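The Plant Incident

Filed under: short fiction, 5/10/19 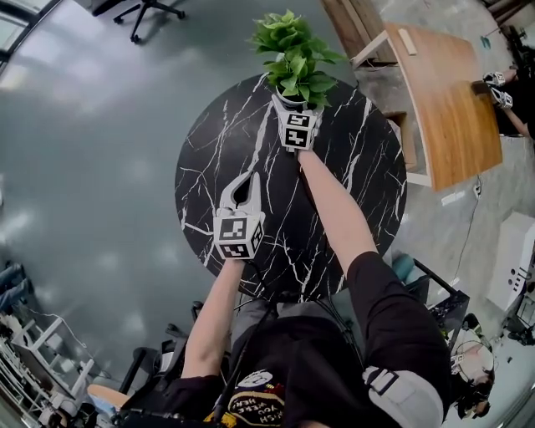 The form had a box for "nature of failure" and the box was the size of a postage stamp. I wrote "it let go." Then, as there was still a sliver of room, I wrote "eventually."

At Lozano we taught machines to tidy. You held a gripper in each hand, you moved a thing from one place to another, and somewhere down the hall a computer studied your technique as though you had one. I had spent most of my twenties being told I put things down too hard. Now I was a reference standard.

The plant task was considered an easy one. Pick up plant, move plant, let go of plant. We did it 100 times between lunch and going home, and by the end I knew that plant better than I knew my brother. It leaned. If you took it by the pot from the left, the leaves went up your sleeve.

What I did, which I did not put in the box, was wait. After I set the plant down I would keep hold of the pot for a moment in case it tipped. It never tipped. I kept hold anyway. My mother does the same thing with glasses of water she has handed to other people.

The model went onto the Skarico arm in November. The arm was bolted to a bench inside a yellow line, and the rule was that you stayed outside the yellow line unless the light was green. The light was green a great deal. I have thought about that light since.

It picked up the plant beautifully. It carried it across the bench as if there were a sleeping baby in the soil. It set it down. And then it held on.

"It's hesitating," said the man from Tevholm, who was paying for all of it and had come in a nice coat.

"It's confirming," said my supervisor.

It confirmed for 14 seconds. The man from Tevholm looked at his watch, then at the arm, then at me, I suppose because I was the only person in the room standing the same way the arm was. My supervisor said we could clear it easily enough, and the light was green, so I stepped over the line and took the pot by the rim to help it along.

I want to be fair to the machine here. It had learned from me that a plant is only safe while somebody is holding it. Nothing in its schooling covered two somebodies. It felt the pot move and concluded that the pot was tipping, finally, after all those afternoons of waiting for it, and it did what I would have done. It gripped harder. I gripped harder too. For a short while we were in complete agreement.

The pot broke first. Then the arm, finding itself with nothing in its fingers, went looking, and what it found was the cuff of my sweater.

There was a red button. There is always a red button, and this one was on the far side of the bench, within easy reach of anyone not attached to the robot. My supervisor pressed it. The arm stopped. It stopped the way it had been told to stop, with the fingers locked shut, so that whatever it was carrying would not be dropped. This had been somebody's bright idea at Ristero, who made the fingers, and I'm sure it looked good on a slide.

I stood there for 20 minutes while a person at Ristero was found, and then a second person, who knew where the release screw was. The man from Tevholm asked whether I needed anything. I said scissors. He laughed, and I let him, and then my supervisor went and got scissors.

My arm was fine, apart from a bruise in the shape of a parenthesis.

The inquiry took 30 days. They changed the light, which turned out to have meant "powered" all along and never "safe," two things I had taken to be cousins. They moved the button. They added a second button. They wrote a new rule about stepping over the line, laminated it, and hung it inside the line, where you had to step over to read it. I mentioned this. It was noted.

Then they went through the recordings to see where the machine had picked up its habit. I sat in a dark room with two engineers and watched my own hands put a plant down and not let go, over and over, from above. One of the engineers asked if there was a reason.

I said I was making sure.

"Of what?" she said.

I asked if we could look at the next one.

They retrained it on a colleague who drops things from a slight height and walks away. The arm does it his way now, and it's much faster, and Tevholm has ordered more of them. The plant got a new pot. I took it home over the holidays and have not brought it back. It's on the kitchen windowsill, leaning, and most mornings when I've watered it I stay there a minute with my hand on the rim until the coffee's done.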